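Self-published poetry book: do I need a separate ISBN for the audio version?

Si-eun So
I have a book of short poems and meditations that came out in February through Votis, a small print-on-demand service. The paperback has an ISBN that I bought myself. A reader asked for an audio edition, so I recorded all 100 pieces at home and had a friend clean up the sound. Now the upload form at Pemar asks for an ISBN and won't accept the paperback one. Do I have to buy another? I also have an e-book on the way and would like to sort out both at once.

Man-sik Kong
Yes, if the form requires one. An ISBN belongs to one format, so the paperback number can't be used for the audio edition. Some stores assign their own internal number and leave the ISBN field optional, so look for a checkbox near that field before you pay for anything. 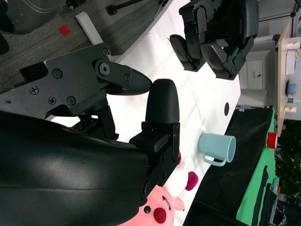 For the e-book it works the same way. I publish in 4 formats and gave each its own number. If you plan on more books, buy a block. Single numbers cost a lot more per title where I live. Write down which number went to which edition. I mixed up 2 of mine and it took several emails to the agency to fix.

Also check who is listed as the publisher. If the store gives you a free number, its name may show up there instead of yours.

Ga-eun Chae
I just left it blank and it went through, but that was a different store.

Young-sook Gil
Agree with Man-sik on the block. One more thing: if any of your poems quote other writers, permission for print may not cover audio. I had a prayer in my second book that was cleared for paperback only, and I had to pull that track and upload the file again. It took 8 days to go back on sale. Read the permission letter first.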